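4. Setting up and checking a pair of hand-held grippers

By this point you should have two charged grippers, a headset for each operator and a work table with nothing wobbly on it. Section 3 covered charging and the first power-up. The steps here take you from two separate tools to a matched pair that records properly, and they are the most satisfying part of the whole set-up. When the two traces on the monitor start moving together for the first time, you'll see why we like this kit so much.

Allow 25 minutes the first time. Erlinda Manalo, who wrote the original bench notes this section grew out of, can get through it while her tea is still drinkable, but she has had a lot of practice.

4.1 Before you start

Read the labels inside the handles. Each gripper is marked L or R, and the Derneck tracking software expects them that way round. Swapping them does no damage, but every recording comes out with the hands crossed, and sorting that out later is dull work.

You will need:
the two grippers
the two marker cubes and their screws
the small hex key from the Fiment tool roll
a lint-free cloth
the Tyagi cable ties (the soft ones, please, never the hard plastic sort)
a calibration card

Caution: Never tighten a cube screw with the gripper switched on. The driver can slip into the finger linkage, and the motor encoder does not enjoy it.

4.2 Fitting and checking the fingers

1. Switch the gripper off and lay it on its back on the cloth.

2. Slide each finger into its socket until the clip clicks. The gripping faces must point towards each other. If a finger goes in but there is no click, take it out and look for grit in the socket.

3. Open and close the fingers by hand with the trigger, ten times, slowly. You are feeling for an even pull all the way. A catch near the closed end usually means one finger is sitting a hair too high.

4. Wipe the pads with a dry cloth. No solvent, no washing-up liquid, no hand gel. The pads pick up a film from all of these and start dropping small objects.

Note: Worn pads can be changed singly. The two sides often wear at different rates, and you don't need to throw away a good one to keep its neighbour company.

4.3 Fitting the marker cube

The cube is how the tracking cameras know where the tool is and which way it is facing, so it's worth being fussy here.

5. Check all the printed faces. A scratch across a white area can usually be lived with. A scratch across a black square can't, so swap the cube and send the old one back to Efren Ignacio for reprinting.

6. Seat the cube on its post and turn it until the locating pin drops. Tighten the screw until it stops, then give it no more than another quarter turn.

7. Hold the gripper by its handle and try to twist the cube with your fingertips. It should feel like part of the body. Any play at all, go back to step 6.

8. Dress the cable along the handle and leave enough slack for the wrist to turn fully. Fasten it with one soft tie near the handle and let the rest hang free, clear of the fingers.

9. Put your headset on, stand up and hold the gripper out at arm's length with the cube uppermost. Turn your wrist through its full range, watching the cable. If it pulls tight anywhere, lengthen the slack and try again.

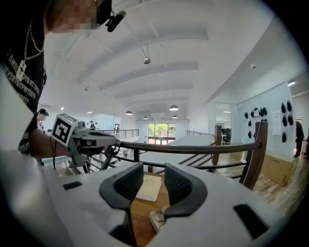 10. Repeat steps 5 to 9 for the other gripper.

Note: Long necklaces, lanyards and loose drawstrings should go inside your shirt before you begin recording. A finger closing on a lanyard is a surprise for everybody.

4.4 Pairing the two grippers

This is the fun bit! Pairing used to mean a cable between the tools and a lot of muttering. Since the Lorkari update in April it is all done from the triggers.

11. Switch on the left gripper, wait for the double beep, then switch on the right.

12. Squeeze and hold both triggers together until the beeps fall into step. Let go of both at once.

13. On the monitor, open Pair status. Both tools should be listed as Linked, with the same session number beside them.

14. Check the frame counter on each. After a minute the two counters should agree. If one is lagging, switch both off, wait a few seconds and start again from step 11. Restarting only the slow one won't cure it.

4.5 The standing check

The standing check proves that the cameras can follow each cube through the space you mean to work in. Do it with the room lit as it will be during recording, including any lamps and blinds.

15. Stand where the operator will stand. Start the check from the monitor.

16. Raise the right gripper to shoulder height and hold it still until you hear the beep.

17. Tilt it slowly, first away from you and then towards you, so that different faces of the cube come round to the cameras. Count three breaths for each tilt. Quick movements at this stage only give you a poor baseline.

18. Keep the second gripper up in front of you with its fingers pointing forwards. The check needs both tools in the air together, and it is easy to let the idle hand sag.
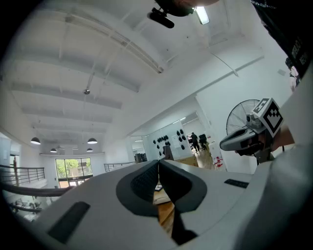
19. Swap over: hold the left gripper at shoulder height and repeat steps 16 and 17.

20. Read the score. You want 1,360 or better out of 2,000. Anything under 1,000 is a fail, and the software will refuse to record.

A score in between will let you carry on, with a yellow warning. Go ahead if you are practising. For anything you intend to keep, look at the lighting first: strong light falling straight on a cube face washes out the pattern, and moving half a step to one side can lift the score more than you'd believe. Sunlight through glass is a frequent culprit in the late afternoon.

Caution: Look behind you before the check. You will be turning and reaching with your attention on a screen, and stairs, railings, fan stands and boxes on the floor don't move out of the way. Keep at least one full arm's length from any stair opening, and ask other people in the room to walk round you.

4.6 If something isn't right

Score drops each time you repeat the check
The cube screw is working loose. Go back to step 6.

One gripper shows Linked, the other Waiting
The triggers were released at different moments. Repeat step 12. Teodoro Bañez counts down out loud, and his almost always link first time.

Fingers close fully on the tool but the monitor shows a gap
The zero has shifted. Close the fingers with nothing between them, hold the trigger and press Set zero. Check again with the calibration card between the pads – the reading should match the thickness printed on the card.

Tracking jumps when the hands come close together
One cube is hiding the other. Try lowering one elbow. If the task really needs the hands that close, ask Rommel Estrella about moving the side camera.

4.7 Putting the pair away

21. Unpair from the monitor before switching off. If you forget, the next session starts with a pairing error, and step 12 clears it.

22. Leave the cubes on. Taking them off means doing 4.3 again, and the posts last much longer if they are left alone.

23. Rest the grippers with the fingers open. Pads left pressed together overnight take a set.

24. Write the final score in the log next to the tool numbers. Remedios Dumlao goes through the log each month and can spot a tired cube weeks before it fails, so do fill it in, even on a bad day.

Continue to section 5, Recording your first task.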